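13 May 2018

Home late again, shoes off, eating cereal out of the measuring cup because every bowl is in the sink. I promised myself I'd write something down every week of this project and I've already skipped two, so tonight it's going to be long and messy.

So – the flowers. Our team is doing flower arranging for the final project, which was Maite's idea back when we all thought the hard part would be picking a topic. Two arms, one vase, a pile of fake stems, and the arms have to get the stems into the vase. Lieven wanted to stack cups like the other group. I wanted to fold napkins. Maite gave this whole speech about how cups are boring and everybody has seen cups, and she talks fast, and by the end of it we had a flower budget.

Fake flowers are expensive! I had no idea. Griet and I went to Jacobs after lab last week and stood in the aisle bending stems back and forth until the lady at the counter asked if we needed help. You want the kind with wire inside, but a soft wire, so it gives a little when the gripper closes. The really stiff ones spin. You grab one and the blossom swings around and smacks the other arm (this was funny maybe twice).

Today was all practice runs. Lieven drove the left arm and I drove the right, and Griet sat behind us with the laptop and yelled whenever we forgot to start the recording, so she yelled a lot. We save every good run and throw out the ones where somebody panics. Mr. Kratochvíl wants us to keep the bad ones in a separate folder, and he's probably right, but it's painful to watch yourself poke at a stem for a whole minute like you've never had hands before.
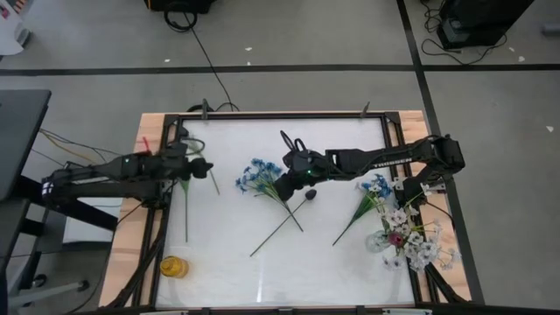
My trouble is the long stems. If I grab one in the middle it tips, and if I grab it near the bottom the blossom end drags along the table and catches on whatever else is lying there. Lieven says to grab a third of the way up from the cut end and lift straight before turning. He's annoyingly good at this. I think it's all the video games, he says it's the cello. Then the two of us start arguing about whose arm should go first and we both stop moving, and Griet yells that we're wasting disk space.

The blue bunch is my enemy. It's thick and leafy and it doesn't want to go in a narrow vase, and I don't really blame it. Maite thinks we should cut it apart into single stems. I think if we do that we have to redo all the runs we already have with it, and I'm not doing that, I have a chemistry lab report due and also a life. We left it undecided. She's going to bring it up again tomorrow, I can feel it.

Ms. Wouters came by near the end to see how we were getting on. She asked what happens if the vase gets knocked over during the demo, and all four of us looked at each other. We have no plan for that. Lieven suggested putting a bit of putty under it and she said that was fine as long as we write it in the report. I wrote it on my hand so I wouldn't forget and then washed my hand. Putty. PUTTY. Okay, now it's in here.

She also reminded us that the write-up has to explain how the arms are set up, which means I have to draw the diagram, since I said in the first meeting that I like drawing. I like drawing horses. I've started it three times and the elbows look like knees every time. Griet said she'd trace it for me if I do her half of the parts list, and I said yes before she finished the sentence.

Things for tomorrow: buy putty, ask Mr. Kratochvíl about the extra hour in the lab, find my other glove, charge the laptop BEFORE I leave the house. Mom wants to know if she can come to the demo in July and I told her yes, but only if she doesn't bring my uncle, who will ask when it's going to do the dishes.

Speaking of which, I really do have to wash a bowl. Good night.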